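Hand-held gripper kit from Stodosham goes on loan to workshops

Small workshops curious about automation can now try it without buying a robot first. Stodosham has opened orders for the Fostodier, a hand-held gripper with a camera built in, and a loan scheme that started in April lets repair shops and colleges keep one for six weeks.

The idea is lovely and simple. You pick up the tool, do a job you already know how to do, and the camera records it from just behind the fingers. Those recordings can then be used to teach a robot arm the same job. The full kit costs £3,939, with the gripper, a charging dock, a carry case and two spare sets of fingers.

Jitendra Katiyar, who runs the repair benches at Flondau, has had a kit since the scheme opened and is plainly enjoying himself. His team has logged 367 recordings so far, most of them on small household appliances. 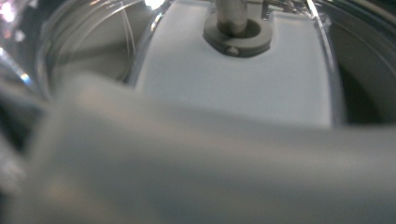 Close work with the gripper: a metal shaft and its dark grey collar, set in a white hub inside a clear plastic container.

"I expected to fight with it and I didn't," said Katiyar. "Curved plastic is a pain to work inside, with the glare and the tight corners, and it's the sort of job we really wanted to try. My wrist got used to the weight by the second morning."

He does have a wish list. The trigger is stiff for smaller hands, and he would like slimmer fingers for reaching past shafts and collars. Apolinar Figueroa, product lead at Stodosham, said a narrower set is being tested and will fit the kits already sent out.

Six more kits are being added to the loan pool. Workshops can apply through the Stodosham website, and borrowers pay only for return postage.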